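Dear all,

Well, the rhubarb is up, the swifts can't be far behind, and I have been meaning to write this piece about the Clallden sourdough exchange since March, when the first jars went out on doorsteps. It is now 25/04/2020 and I have flour in my keyboard, so I had better get on with it before something else rises.

For those who missed the beginning, it was Latifa Bouazza who started it. She had kept a rye starter going for years (it came with her from her aunt's kitchen, in a jam jar wrapped in two tea towels) and when the shop on Marino Terrace ran out of yeast she put a note through her neighbours' doors offering a spoonful to anyone who wanted it. By the end of that week there were jars on walls all the way down to the chapel. We now have 44 households baking from the same starter, and I have heard from as far off as Brurkport, where Herman Pattinasarany's sister had some by post in a sandwich bag and reports that it arrived in a very lively state indeed.

Now, a few things people have been asking me over the hedge.

**Flour.** Oddur Briem has found a mill that will still sell by the sack, and the strong white is lovely stuff, a bit creamier than the supermarket kind and thirstier too, so do go carefully and hold back a splash of water until you see how it behaves. The sack lives in his porch. Bring your own tub, leave your money in the biscuit tin, and please put the peg back on the bag — we had a visit from a mouse.

**Feeding.** Equal weights of flour and water, once a day if it sits on the worktop and once a week if it sits in the fridge. I forgot mine for eleven days and it came back after two good feeds, smelling rather strongly of pear drops at first and then perfectly sweet. If yours has gone pink or orange or furry, throw it away and ring Latifa, who will be very kind about it and give you another.

**Flat loaves.** Oh, I have made some flat loaves! My second could have been used to mend the path. Nabila Kettani, who bakes the best loaf of the lot of us, thinks most of us are simply impatient, and that in a cold kitchen the dough wants to be left a good deal longer than the recipe tells you. Hers sits overnight on the stairs with a plate on top. She also bakes hers in a lidded casserole, heated up in the oven first, and takes the lid off for the last twenty minutes to get the colour. I tried it and the difference was so great that I cut the loaf while it was still hot and ate the crust standing up, with far too much butter.

**What to do with the extra.** Pancakes, mostly, in this house. Ratih Latuheru makes crackers by spreading the spare starter very thinly on a lined tray, scattering it with salt and sesame and baking it gently until it snaps. They keep for days in a tin, in theory. She has promised me the proper recipe for next time, and I will hold her to it.

The recipe sheet Latifa wrote out has been copied over and over, and somewhere along the way the salt changed from ten grams to one. If your bread tastes of nothing at all, have a look at your copy and put it right before you pass it on. The same goes for the oven temperature, which on at least one sheet has lost its last nought.

We are still short of jars with decent lids, so if you have any at the back of a cupboard, the crate is by Oddur's gate. Rinse them well, please, as pickle gets into everything and we have already had one loaf that tasted of piccalilli. I would also dearly like to hear from anybody who has managed a wholemeal one that isn't a doorstop, as my mother-in-law prefers it and I am running out of excuses.

Next time there will be Ratih's crackers, a word on hot cross buns (late, I know, but they freeze) and whatever else comes through the letterbox. Keep feeding your jars, and do wave if you see me at the window waiting for the oven.

With love and crumbs from the corner house

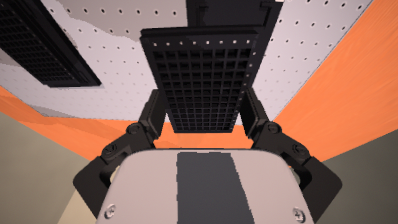
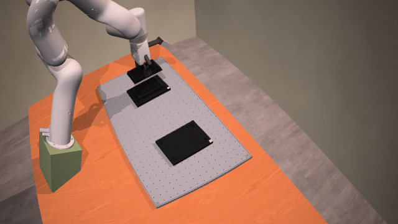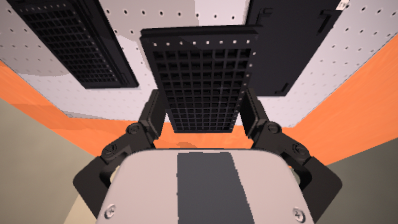 *Computer-rendered views, all three with a perforated board.*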